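April, bench notes, adhesive removal, Stodau labels

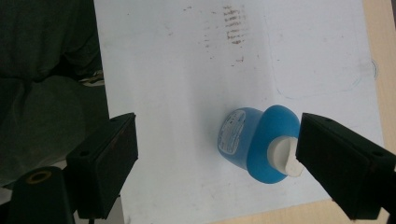
Blue bottle on its side on the white board, label still on.

Picking up from last entry. Goal is getting labels off used plastic bottles without scratching and without leaving that grey tacky film. Gbeho wants them back clean enough to relabel by machine, so any residue at all = reject.

Warm soak first. 46 C, plain water, 2 hours. Paper face slid off fine, glue stayed put. Same as before, basically. Hotter is out, the thin walls go soft at the shoulder and then they wont stand straight.

Then Wevum citrus stuff, neat, wiped on with a rag. Left 2 min. Glue balled up nicely and rolled off under the thumb. Smell is strong, do this by the door. Tried it watered down as well: useless, just smears.

Rinse matters more than I thought. Skipped the soap rinse on the first few and the new labels lifted at the corners by lunch. Oily film, cant see it but you feel it. Dish soap, hot tap, air dry upside down on the rack. No towels, lint gets under the label.

Pass rate this batch over 95 percent by the tape test (press, wait, yank). Fails were all ones with the older Tridotden glue, yellowish, goes like toffee. Those probably need a longer sit with the citrus. Or freeze them first?? Somebody upstairs said cold makes it brittle. Havent tried.

To do:
- order more citrus, tin is nearly out
- sort old glue from new BEFORE the soak, not after
- plastic scraper, the metal one leaves lines, please stop using it
- ask Gbeho if faint ghosting under the label counts as a reject
- freezer test on the toffee ones

Water bath drifts a bit after 3ish when the heating shuts off. Keep the lid on.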